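Walk-through done with Telma Sepúlveda present for the first floor and basement. The second floor was done alone. Ratings used: OK, FIX (correct before next visit), STOP (do not use until corrected), N/A.

# Solstead House, Safety Checklist

**Address:** Prekurcombe Road, rear entrance off the parking lot
**Date:** April 6, 2022
**Inspector:** Marcelino Robles
**Building contact:** Telma Sepúlveda
**Area covered:** 1,178 square feet on the second floor, plus first-floor hall, stairs and basement. Attic not entered.

## 1. Exits and stairs

| Item | Rating | Comments |
|---|---|---|
| 1.1 Front door opens fully from inside without a key | OK | |
| 1.2 Rear door opens fully from inside without a key | FIX | Bottom edge drags on the threshold. Opens with a hard push. Plane the door or lower the threshold. |
| 1.3 Exit path clear | FIX | Two bicycles and a rolled carpet in the first-floor hall. Same carpet as last September. |
| 1.4 Handrails tight, both sides | OK | Basement rail has been re-anchored since last visit. |
| 1.5 Stair treads sound, nosings in place | FIX | Fourth tread from the bottom, main stairs. Metal nosing is loose on the wall side. |
| 1.6 Exit signs lit | OK | |
| 1.7 Emergency lights, test button held | FIX | Upper landing unit went dim before the test was over. Replace battery. |

Telma said the bicycles belong to the first-floor tenant and she has asked for them to be moved. Put the request in writing and keep a copy in the binder.

## 2. Smoke, carbon monoxide and fire

| Item | Rating | Comments |
|---|---|---|
| 2.1 Smoke alarms sound when tested | OK | All on both floors. |
| 2.2 Carbon monoxide alarm, basement | FIX | Sounds, but past the replacement date on the back. |
| 2.3 Carbon monoxide alarm, second-floor hall | OK | |
| 2.4 Extinguishers mounted, gauge in the green | OK | 3 units: rear door, basement door, second-floor hall. |
| 2.5 Extinguisher tags current | FIX | Basement tag is unreadable. Turngate has the service record and can issue a new tag. |
| 2.6 Nothing stored against the furnace | OK | |
| 2.7 Fire door to basement closes and latches by itself | STOP | Wedge found under door. Wedge removed. Door closes but does not latch; strike plate has shifted. Keep shut by hand until repaired. |

The door in 2.7 is the most serious item on this sheet. Rodrigo Alcaraz did the hinges two years ago and knows the frame, so call him first.

## 3. Electrical

| Item | Rating | Comments |
|---|---|---|
| 3.1 Panel accessible, door closes | OK | |
| 3.2 Breakers labeled | FIX | Labels on the lower half are in pencil and worn off. Needs a full relabel with one person at the panel and one upstairs. |
| 3.3 Bathroom outlets trip and reset | OK | |
| 3.4 Cover plates intact | FIX | Cracked plate behind the bookcase, second-floor front room. |
| 3.5 No extension cords used as permanent wiring | FIX | One runs under the rug in the front room to a floor lamp. Move the lamp or add an outlet. |
| 3.6 Basement lights have guards | OK | |

## 4. Kitchen, second floor

| Item | Rating | Comments |
|---|---|---|
| 4.1 Counter outlets trip and reset | OK | Both tested with the plug-in tester. |
| 4.2 Range hood fan runs, filter clean | FIX | Fan runs. Filter needs degreasing. |
| 4.3 Sink trap dry underneath | OK | Old stain on the cabinet floor. No moisture on the meter. |
| 4.4 Cabinet doors and hinges | OK | |
| 4.5 Cleaning products stored away from food | FIX | Drain cleaner on the same shelf as the flour. Move it to the high cabinet. |
| 4.6 Counter, boards and small appliances | OK | Toaster crumb tray to be emptied monthly. See comment on boards. |
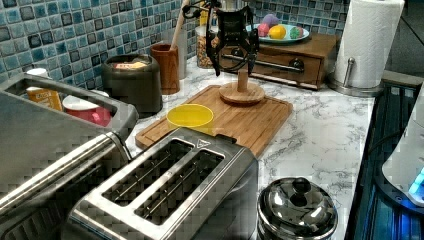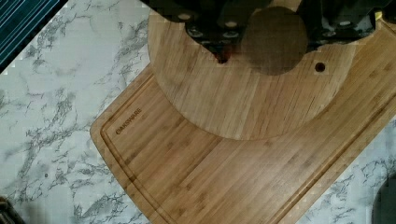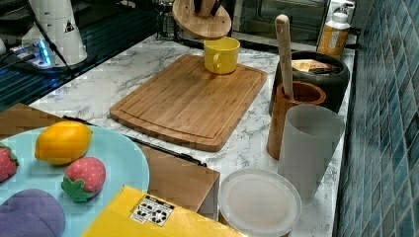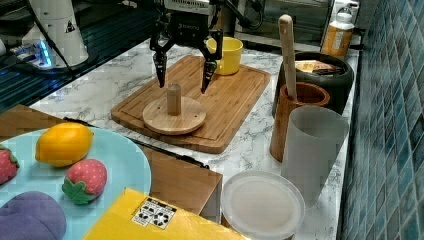

*Item 4.6. Grooved bamboo cutting board, all four views. Toaster in the first, tile wall in the third.*

Comment on 4.6: wash and dry boards by hand and stand them on edge overnight. Oil twice a year. Discard any board that splits through or has cuts too deep to scrub. Eugénie Chauvin asked whether the kitchen needs a separate board for raw meat. It is not a condition of this checklist, but yes, get one and mark it.

## 5. Hot water and heating

| Item | Rating | Comments |
|---|---|---|
| 5.1 Water heater strapped, 60 gallon | OK | |
| 5.2 Relief valve pipe ends near floor, not capped | OK | |
| 5.3 Hot water temperature at bathroom tap | FIX | Too hot to hold a hand under. Turn the thermostat down one mark and test again the next day. |
| 5.4 Furnace filter | FIX | Gray all the way through. Spare filters are on the shelf by the meter. |
| 5.5 Flue pipe joints tight | OK | |
| 5.6 Radiator valves, second floor | N/A | System drained for repair by Ķēniņš Heating. Check when refilled. |

Tolera Gidey reported a knocking noise from the basement pipes in the mornings. Not heard during the visit. Could be a missing pipe clip along the north wall, where there is a long unsupported run. Ask Ķēniņš to look while they are in the building.

## 6. Outside

| Item | Rating | Comments |
|---|---|---|
| 6.1 Walkways even | FIX | Raised slab by the rear steps. Nearly an inch at the high side. Grind it or paint it yellow for now. |
| 6.2 Outside lights | OK | |
| 6.3 Gutters attached | OK | Leaves in the back run. |
| 6.4 House number readable from the street | FIX | Hidden by the hedge. |
| 6.5 Trash area clear of the wall | OK | |

## Follow-up

- 2.7 fire door: repair at once. Phone me when the latch holds.
- 1.7, 2.2, 3.5 and 5.3: within 3 weeks.
- All other FIX items: before the September visit.
- Radiators (5.6): send the invoice copy from Ķēniņš and I will check them on the same trip as the door.
- Attic: the hatch key was not on the ring. Please find it or have the lock changed.

Signed: M. Robles
Copy received: T. Sepúlveda
Copy to: R. Alcaraz (items 1.2, 1.5 and 2.7 only)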